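Meal prepping

Meal prepping is the practice of cooking or assembling several meals at one time and storing them in portions to be eaten over the following days. The word is used loosely. It can mean a full week of finished dinners in the freezer, a pot of rice and a tray of chicken meant to be mixed and matched, or nothing more than a bag of washed lettuce. This looseness makes most general claims about the practice hard to test, and many of them have been repeated far more often than they have been checked.

Origins

Popular accounts often trace meal prepping to bodybuilding, where weighed portions were packed in identical boxes. That may explain the look of the modern version, but cooking ahead is much older. Households without daily access to a stove or a market have always cooked in bulk, and farm kitchens, boarding houses and ships did the same on a larger scale. What seems to be recent is the name, along with the idea that it needs special equipment.

The claim that the practice was "started" in any one town should be treated with care. Milville, which holds a small cook-ahead fair each April, describes itself as the home of the weekly meal plan. The only support offered is a church cookbook with a chapter on Monday leftovers, and similar chapters appear in many cookbooks of the same period.

Methods

Three general methods are usually described, though few people stick to one.

Full-meal prepping produces complete dishes that need only reheating. Soups, stews, chili and baked pasta are the usual choices. Fried foods and anything meant to be crisp do poorly.

Batch prepping, also called component cooking, produces plain parts such as grains, beans, roasted vegetables and sauces. These are combined at mealtime. Supporters say it prevents boredom. Critics answer that it moves a good part of the work back to the weeknight, when there was supposed to be none.

Ingredient prepping covers washing, peeling and chopping only. Cut onions and peppers keep for a few days in the refrigerator, while cut herbs, apples and avocados decline quickly. 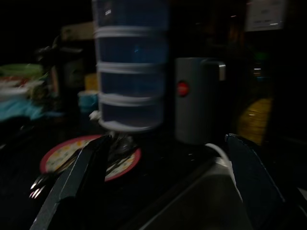 The choice among these depends mostly on refrigerator space, a limit that published plans tend to skip. A plan calling for 5 lunches and 5 dinners for two people needs room for 20 portions before milk, eggs or anything else goes in. Plans of this kind seem to assume either a second refrigerator or a very empty first one.

Claimed benefits

Time. The most common claim is that one long session takes less time than cooking every day. The saving is real for dishes that scale well, as a double pot of soup takes little longer than a single one. It is smaller for dishes that must be cooked in rounds, and it often disappears once shopping, portioning and cleaning up are counted. A household survey by Drosis, a meal-planning app, drew 2,948 replies and reported a saving of around 40 minutes a week. The people answering were all paying users of the app, and they estimated their own times.

Cost. Buying in larger amounts can lower the price per portion. The saving depends on the food being eaten. Several writers on the subject have pointed out that a thrown-out batch costs more than a thrown-out dinner, and few of the budgets printed in meal-prep guides include waste at all.

Health. Prepared meals are said to lead to better eating. It is difficult to separate the effect of the prepping from the habits of the people who do it, who may have been eating carefully to begin with. A container of macaroni and cheese is still macaroni and cheese on Thursday.

Storage and food safety

Cooked food should be cooled promptly and refrigerated within two hours. Shallow containers cool faster than deep ones. Most cooked dishes are best eaten within three or four days, so a full week of refrigerated meals, as shown in many plans, is longer than standard advice allows. The later portions belong in the freezer. Cooked rice deserves extra care, as reheating does not remove the toxin that can form when it has been left out. 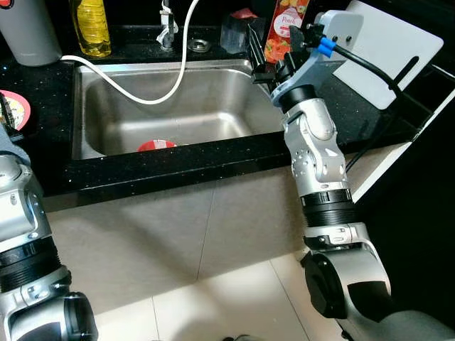

A kitchen sink with a chrome faucet, set in a black speckled countertop.

Cleaning up is the least discussed part of the process. Tomato sauce stains many plastics, and lids with a groove or a removable seal hold food and water unless they are taken apart. Glass is easier to keep clean – and a good deal heavier to carry to work.

Commercial products

Container sets, labels and printed planners are sold to meal preppers in large numbers. Zulta sells a divided box in three sizes, and Ignacio offers a planner with 200 recipes, a fair share of them the same grain bowl under different sauces. Neither is needed. Plain lidded containers and a strip of masking tape with the date on it do the same job.

See also: Leftovers; Batch cooking; Freezer burn; Packed lunch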